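Oltovum Mutual Insurance
Renter and Condominium Contents Checklist: Water and Fire Loss
October review

To be completed by the policyholder before renewal. Mark each line Yes, No or N/A and use the comment space where needed.

1. Shutoff valve located and turns freely. Yes
Comment: Valve is stiff. Tag added.

2. Washing machine hoses free of bulges and cracks. No
Comment: Replace both. Hoses are over 5 years old.

3. Smoke alarms tested on each level. Yes

4. Water heater pan and drain line clear. N/A
Comment: Building system, maintained by Xiong Property Management.

5. Contents list updated, with receipts for any item valued above $300. No
Comment: Receipts missing for 2 items. Bank statements are accepted if they show the seller and the amount.

6. Floor coverings listed by room and type. Yes
Comment: Wood floor in main room is owner-installed and falls under the unit policy. The association's master policy does not apply.

7. Deductible confirmed. Yes
Comment: $700 per loss. Sewer backup requires a separate endorsement.
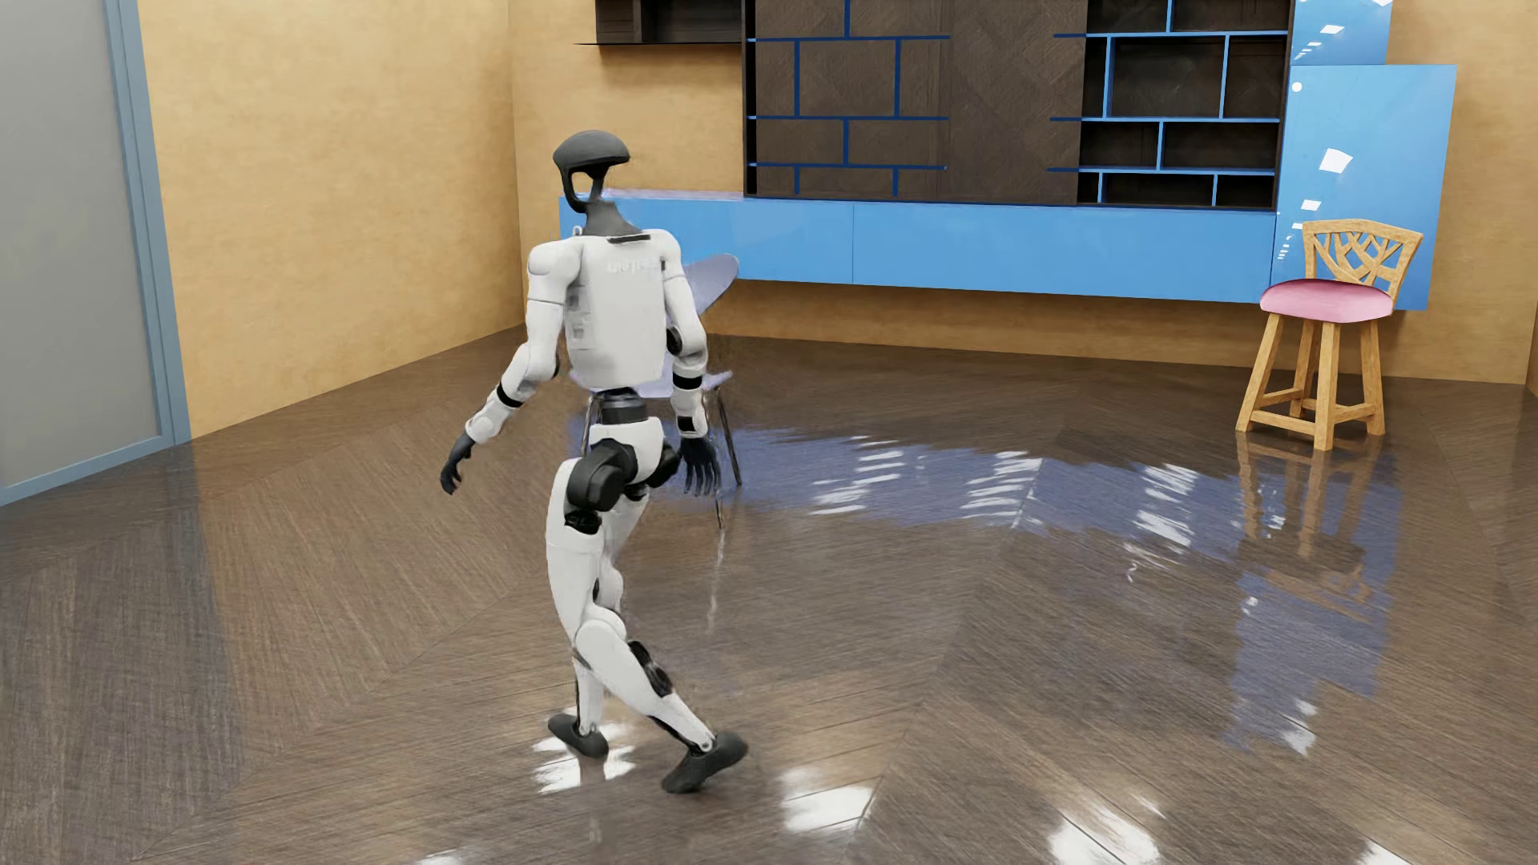
Aiguo Qin writes that line 6 should also ask for the date the floor was installed, as the adjuster requested it after a dishwasher leak and the claim was held until the invoice was found.

Installation date will be added to line 6 in the next edition. Until then, enter it under Comment.

Return the completed form to the Ollora service office. Keep a copy away from the insured address.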